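I've had two frozen shoulders, one after the other, and I can tell you the second is no kinder than the first. The left one went in July, on the ferry to Gemesville, when I reached up for my bag and let out a noise that made a small child stare at me for the rest of the crossing!

By then I knew the drill (painkillers, waiting, more waiting), so I signed up early for the physio class at the Talebi Centre, a mile up the hill from the harbour. Twelve of us in socks, walking our fingers up a wall. My GP had warned me it might take two years to loosen – the first one took nineteen months – and I'd decided this time I'd be sensible about it and keep a diary.

Well, the diary is mostly complaints. Entry after entry about bras, seat belts and the top shelf at Rultance, where I used to buy my coffee without a second thought. But I did write down every session of stretches, and by the spring I'd got to 376, which I'm absurdly proud of.

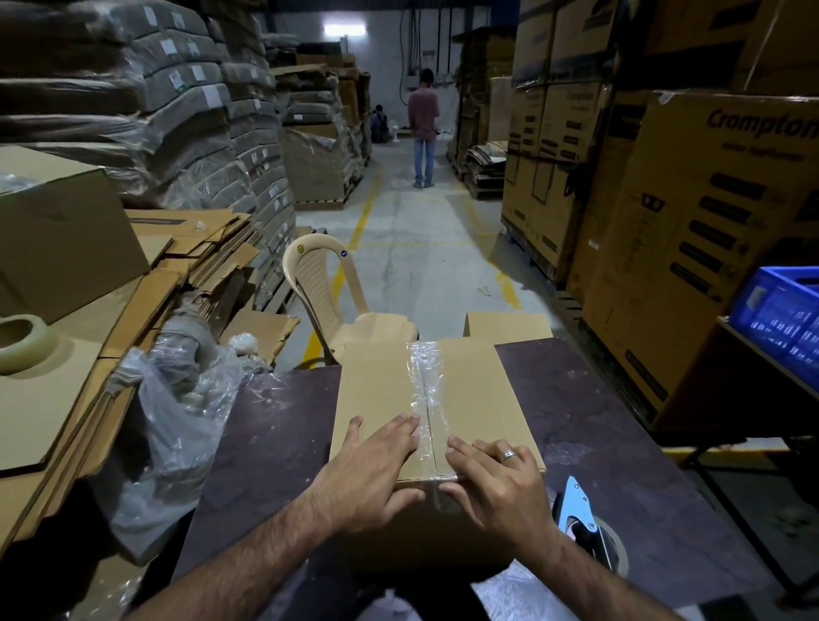 Does the steroid injection hurt?

Mine stung for a few seconds and then ached until bedtime, and I slept properly that night for the first time in weeks. It wore off after a couple of months, but by then I could do my own hair again – badly, with the dryer propped on the windowsill.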